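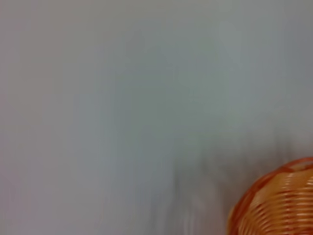
Kapitel 3
Ordnung mit Körben

In vielen Haushalten liegen kleine Dinge überall ein bisschen: Schlüssel, Wäscheklammern, Ladekabel, ein einzelner Handschuh. Man legt sie auf die nächste freie Fläche und sucht sie am anderen Morgen. Ein Korb löst dieses Problem nicht allein, aber er gibt den Dingen einen festen Ort.

In diesem Kapitel lernen Sie, wie man einen Korb nach Größe, Form und Material auswählt und wo man ihn hinstellt. Wir sprechen über geflochtene Körbe, über den Rand - er trägt beim Heben viel Gewicht - und über die Reinigung. Als Beispiel dient der Haushalt von Jolanta Pawlak aus Terside. Sie hat im März ihre Wohnung aufgeräumt und dabei 114 Gegenstände notiert. Für 38 davon gab es vorher keinen Platz.

Bevor Sie weiterlesen, wählen Sie bitte eine Fläche in Ihrer eigenen Wohnung und schreiben Sie auf, was dort liegt. Die Liste brauchen Sie wieder in Abschnitt 3.2.

3.1 Welcher Korb für welchen Zweck?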